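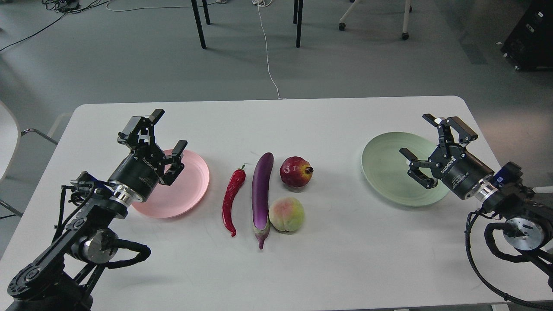
How to Reserve a Shared Kitchen at Norkasach Community Center

Updated May 15, 2020

Residents of the Bedstead and Duggan districts may reserve a shared kitchen at the Norkasach Community Center for cooking classes, family meals, and club events. Please read all of the steps before submitting a request.

Step 1. Choose a room
The Duggan Room seats 40 people and has two sinks. The Urkska Room is smaller and is intended for groups that need only a counter and a refrigerator.

Step 2. Complete Form 802
Forms are available at the front desk and must be signed by an adult resident. List the start and end times, including setup and cleaning. Requests must be received at least four business days before the event.

Step 3. Pay the deposit
The deposit is due when the form is approved. It is returned after the room has been inspected. Checks should be made out to Norkasach Community Center.

Step 4. Prepare your food safely
Wash hands and all fresh produce before cutting. Keep raw meat on its own board and plate. Cooked dishes may not be left out for more than two hours.

Step 5. Close the room
Wipe all counters and tables, empty the refrigerator, and take trash to the bins behind the building. Dishes belonging to the center must be washed, dried, and returned to the marked shelves. Return the key to the front desk before leaving.

To cancel or change a reservation, contact the front desk and give the name written on the form.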